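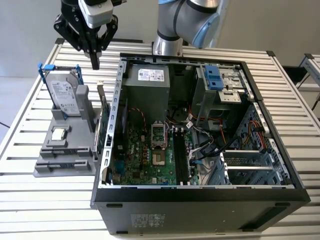

Figure 2. Tower on its side with the panel off. The hard drive, in its blue caddy, and the processor are in the parts holder to the left.

Research > Reuse and Repair > Working Papers > Desktop Towers > Section 4

Last updated 8/28/22

4. Laying out and refitting the parts

4.1 Position of the case

All of the towers in the Vernwood study were worked on lying down, with the side panel off and the open side facing up. We settled on this during the pilot. A standing tower takes less bench space, but a processor cannot be set into its socket by its own weight when the board is vertical, and small screws end up in the bottom of the case under the expansion slots. With the tower flat, a dropped screw usually stays on the board where it can be seen. It still has to be picked out before power is applied, and the work sheet has a line for this.

The parts holder went to the left of the case (Figure 2). Each part has one place in it. The hard drive stands upright in the upper slot and stays in its caddy, so the rails do not have to be found and matched again later. The processor lies below with the heat spreader facing up. Before the holder was introduced, parts were kept in a shallow tray lined with foam, and in the notes from that period the most common complaint was that the tray had been moved by the person on the previous shift. The holder was not moved once its place was marked.

Memory modules were treated differently. They were kept in their sleeves until needed and did not share a tray with anything else. The Csizmadia bench guide, which we otherwise followed, allows memory and processors to be stored together. We dropped that step after the pilot and have not gone back to test it.

4.2 Order of work

The order we used was processor, memory, drive, then cables. The processor goes first while the board is clear of everything that will later be in the way of a hand. The corner mark on the processor is matched to the mark on the socket, the part is lowered straight down, and the retention frame and lever are closed. No pressure is put on the part itself. If the lever felt stiff at the start of its travel, workers were told to open it again and check the seating.

The Arnov checklist puts the drive first. There is an argument for that, as the drive is the heaviest of the loose parts and the most likely to be knocked off a bench. We tried both orders during the pilot. When the drive went in first, its data and power cables tended to be connected straight away, and these then had to be held aside for the memory. With the drive left until later, the cables could stay where they were until the board was finished.

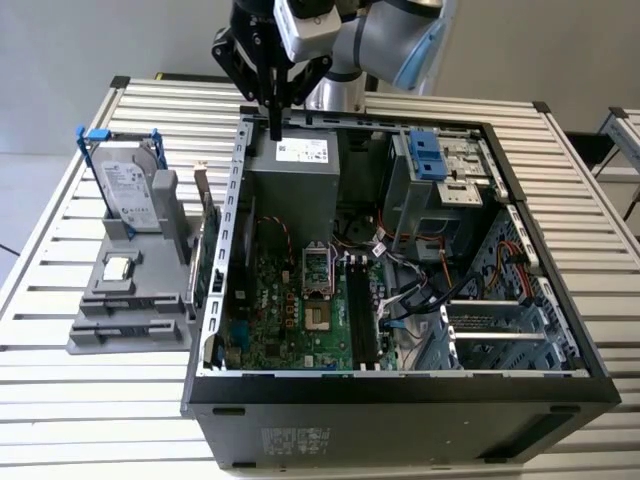
Dorottya Illés
Bench lead and corresponding author, Section 4

The socket needs the most care of anything in the case. In Figure 2 and in the rest of this section we assume a board with the socket open and the contact area bare, and in that state nothing should be passed over it that could fall. This includes screwdrivers. Several boards in the intake had damage to the contacts on arrival, and we can't say how it was done, only that it was there when the panel came off. Those boards were set aside and are reported in Section 6 with the other rejects.

Loose cabling was the second thing to deal with. Some donors had cut the ties before handing a machine over, and the power leads had spread across the board. Workers moved these to the side of the case by hand and did not retie them until the end. Retying early looks neater but it shortens the reach of the leads, and on a few machines the drive could then not be connected without cutting the new tie - a small thing, but it added a visible delay to the times in Table 3.

4.3 Memory

Modules were held by the short edges and kept clear of the contacts. The notch was checked against the key in the slot before the module was lowered. Both ends were then pressed until the catches closed. A module that is home at one end only can look correct from above, particularly under a ceiling light, so the check was done by feel as well as by eye. Where a machine was to receive only one module, it went into the slot named on the board or in the maker's manual. Where neither could be read, the slot nearer the socket was tried first.

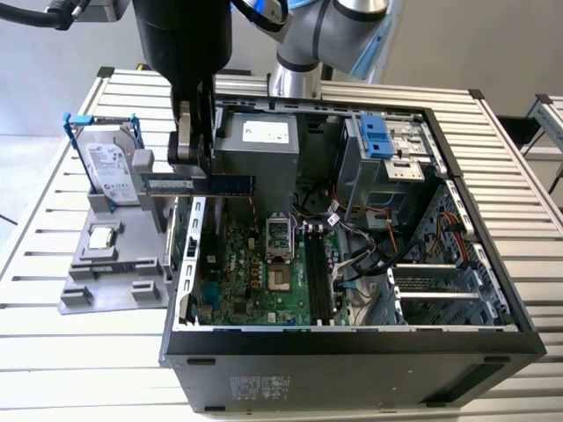 Failed starts were recorded against the last part fitted. This is a rough method and it probably blames memory for some faults that belonged to the board. A worker who got no display would reseat the module once, then try a known good one, and only after that open the socket again. We kept to one reseat so that the times would be comparable. In ordinary repair work most people would try more than that.

4.4 Drives and caddies

The caddies gave less trouble than we expected. A drive that came in with its own caddy went back into it. A drive without one was given a spare from the same case family, and the fit was tried in the empty cage before the drive was mounted. Rails from different families can look alike, and forcing them will bend the latch. We did not swap latches between machines.

Labels were left on the drives. Asset stickers from the previous owner were removed, and the maker's label was left uncovered so that the model and serial number could be read into Zukumine, the stock register used at Vernwood. The register number was then written on the work sheet and not on the drive.

4.5 Machines covered

The intake was 476 towers. Of these, 431 reached the stage described here, and more than 400 were closed up and passed to testing. The rest were missing parts, had damaged boards, or were held over to September when the second set of spares arrived. The held machines are not in Table 3. They were worked on by the same people in the same order, but with a different supply of memory, and we thought it better to report them apart.

Times were taken from the panel coming off to the panel going back on. Cleaning was done beforehand and is not counted - see Section 3 for the method and for the machines that had to be cleaned twice.

Related items
Section 3. Intake, cleaning and first inspection
Section 5. Power-on testing
Section 6. Rejected boards and salvage
Work sheet for desktop towers, Vernwood
Notes on recording serial numbers in Zukumine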